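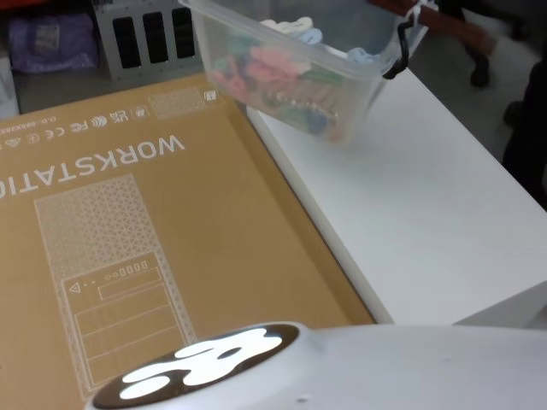

A robot arm at the Vilteo recording room, with a cardboard workstation box and a clear plastic storage bin at the table.

Skakmont has begun a second round of recording household and office tasks for its robot learning system, the company said on 20th October. The work is being done at the Vilteo site, where operators guide robots through ordinary jobs so that software can later be trained on the results.

The first round started in March and covered tabletop work with small objects. The new one adds bulky items such as shipping cartons and storage bins. Operators will work from a list of 80 tasks, among them moving a bin from one surface to another, turning a large box and clearing a table.

"We had plenty of cups and blocks," said Diane Gagnon, who manages the recording program. "We had very little with things that are wide, or see-through, or hard to get a grip on. That was a gap and the software people kept asking us to fill it."

Clear plastic is a known problem for camera-based systems. The walls of a bin can be hard to pick out against a pale table, and the contents show through. Large printed cartons bring a different difficulty. They can take up much of a robot's view, and the printing on them may be upside down or sideways depending on how the box was set down.

Each recording pairs the camera view with the motions of the robot. Reviewers then mark where a task starts and stops and add a short written instruction, such as "lift the bin by its handle." Recordings in which the operator fumbles and tries again are kept and labeled – the team wants examples of recovery as well as clean runs.

Mireille Boutros, the lead reviewer, said the labels for the March recordings were often too short to be useful. "Somebody would write 'move box' and leave it there," she said. "Which box, and to where? We rewrote a lot of those over the summer."

Under the new rules, 2 reviewers read every instruction before it is accepted. Where they disagree, the recording goes back to the operator who made it.

Sessions at Vilteo last no more than 15 minutes before the operator takes a break. Kamarul Ong, who trains the operators, said the limit was brought in after the first round, when people reported sore shoulders and their movements became less steady late in the day. New operators now practice with light objects before they are given cartons or filled bins.

Skakmont plans to use the recordings in Statania, its program for general handling tasks. The company did not say how much it is spending on the work or whether the recordings will be offered to outside researchers. Gagnon said that question was still open.

Recording at Vilteo is expected to continue through the winter. Operators will repeat some of the March tasks with the new labeling rules so the two sets can be compared.

Related items
Vilteo opens larger recording room
Skakmont rewrites labeling guide for operators
Liette Bouchard on teaching robots to handle clear plastic
Chan to supply storage racks for Vilteo site
Statania: what the March recordings covered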